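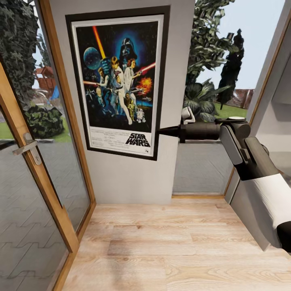

Danuta Witkowska asked me at coffee whether the turnover crew gets a say in what the arm does first, or whether they find out when it rolls in. Fair question! I told her they get a say, and then I went back to my desk and realized I had never written that down anywhere, so I'm writing it down.

November 2, 2020. Sim bench, second floor.

Where we are: the cottage model is loaded in Nilance, the one with the pale blond wood floor and the dark glossy kitchen, and the Ebihara arm drives around in it without falling through the floor anymore (that was last week, don't ask). The overnight batch finished at 3864 runs. I haven't looked at all of them and I'm not going to. I looked at the ones flagged red, and then a handful of green ones to keep myself honest.

For anybody at Grollside reading over my shoulder: the job we're rehearsing is resetting a rental cottage between guests. Stuff ends up in the wrong place, and somebody has to put it back in the right place before the next family shows up. Right now that somebody is a pair of people with a cart and a laminated sheet. The laminated sheet is our spec, more or less. I've read it so many times I could recite it in the shower.

Problem number one with the sheet is that it leaves out most of what the crew does. It says "reset counters." I had that down as one task. Danuta laughed at me (nicely) and talked for a good long while about what resetting a counter means, and I took two pages of notes. You take everything off to one end. You wipe. You put back only what belongs, and you look at each thing as it goes past your hands, and that's how you find the chipped mug or the phone charger somebody left behind. The looking is the job, as far as she's concerned. The moving is just what your arms are doing in the meantime.

I had built the whole thing around the moving.

So today I split "reset counters" into seven steps and tagged each one with who does it: arm, person, or either. I was pretty proud of the list until I noticed that every single step tagged "person" came in the middle of the arm's work, so the person would be standing there waiting, doing one little thing, waiting again. Nobody wants that shift. I wouldn't want it. Moved things around so the arm does its part in one stretch and then gets out of the kitchen, and the person comes in and has the room to themselves. It costs us some time on paper and I think it's worth it.

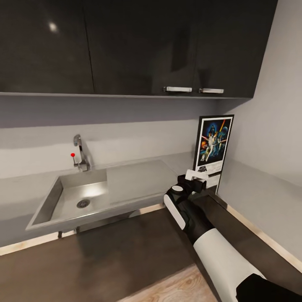 Anyway, I ran the new order by the Jirnov people on the phone, because they've had an arm in their linen room since June and we haven't had one anywhere real yet. Their advice was mostly about noise and doorways and I wrote all of it down, but the part that stuck with me was about talking. Two people folding sheets talk the whole time. That's how new hires learn which dryer runs hot and which supervisor to avoid before lunch. Put one person with an arm and the talking stops, and after a few months they had new folks who knew the machine inside out and didn't know the building at all. They fixed it by pairing people up again and having each pair look after a bigger area. I like that a lot. I'd like us to start there and skip the sad part in the middle.

I put it in the plan as a pairing rule: crew stays in twos, arm or no arm. If someone upstairs wants to argue, they can come find me.

Second thing on pace. The sim lets me set the arm speed with a slider and of course I'd been running it fast so the batches finish. The crew saw my screen and figured that was the speed they'd have to keep up with! I felt terrible. I've set the playback to real time on the big monitor from now on, slow and a bit boring, so what people see when they walk by is the speed they'd be working next to. Fast playback stays on my own laptop.

Also printed the red flags and stuck them on the board by the sink. There were about 800 of them if you count repeats, so I only printed one of each kind. The crew has started writing on them in pencil. Best comment so far: "just leave it on the counter and I'll get it." Which I laughed at, and then I added it as a real behavior. If the arm isn't sure where a thing lives, it sets the thing down in the agreed spot and goes on. No guessing. A person decides when they come in. Took me an afternoon to build and it cleared more red flags than anything I'd tried with the grasp settings.

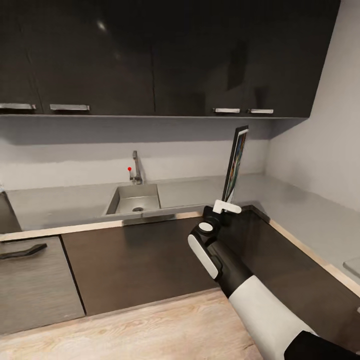
Does anyone lose hours when the arm goes into the first cottage? The schedule stays exactly as it is for the whole trial, and any time saved goes to the deep cleaning list that never gets finished. I got that from upstairs in writing and taped a copy to the board, next to the pencil comments. What happens after the trial I don't know, and I said so when they asked me. I'd much rather say that than make something up and have it quoted back at me.

Odds and ends before I go home:

Step names. "Arm exits" sounded spooky on the printed sheet, changed it to "kitchen free."

The stop button. Crew wants it on the cart, not on the arm. They're right, you shouldn't have to reach toward the thing to make it quit. Asked the shop for a bracket.

Danuta wants an hour at the bench with the sim, hands on. She's going to break it and I can't wait. I'll load the cottage kitchen and stay out of her chair.

Rerun tonight with the new step order, same seeds as before so I can compare. Left the bench machine on, please don't shut it down when you lock up. And whoever has my good pencil, it's the green one.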